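Terry Towel

A terry towel is a towel woven with little loops of yarn standing up from the surface, and it's the kind most of us mean when we say "towel" at all. I've been keeping the household pages on this site for 16 years and I still get more mail about terry than about anything else (curtains are second, if you're curious).

The loops are what do the drinking. Each one adds more yarn for water to cling to, so a nubby towel soaks up a lot more than a flat one of the same size. Weavers make them with two sets of lengthwise threads: one pulled tight for the ground, and one left slack so it gets pushed up into loops. A common version is the three-pick terry, where 3 crosswise threads go in for every row of loops. Cotton is the usual fiber, though you'll find bamboo rayon and blends too.

Now, folding! My friend Sibel Eren, who ran the linen room at a guesthouse in Ormsby, taught me thirds lengthwise and then in half, with the fold facing out. I love how that looks on a shelf, and I do it maybe one week in four.
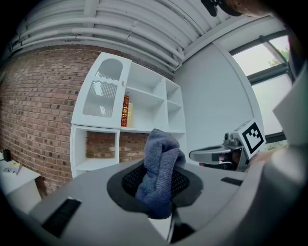 The rest of the time my towels get bunched up wherever there's room, and I'm here to tell you terry forgives it. The loops spring back after a good shake, and creases hardly show on a nubby surface the way they do on a smooth bedsheet. Just make sure the towel is dry all the way through first, or it'll go musty on you.

For washing, go easy on fabric softener, as it coats the loops and makes them slower to take up water. A snagged loop should be snipped, never pulled! Pull it and you can drag out a whole row, as I did to a perfectly nice bath sheet one August.

See also: Bath sheet; Huck towel; Linen closet; Waffle weave

Page last edited June 15, 2020, with thanks to Elif Naz Kaplan for fixing my weaving terms.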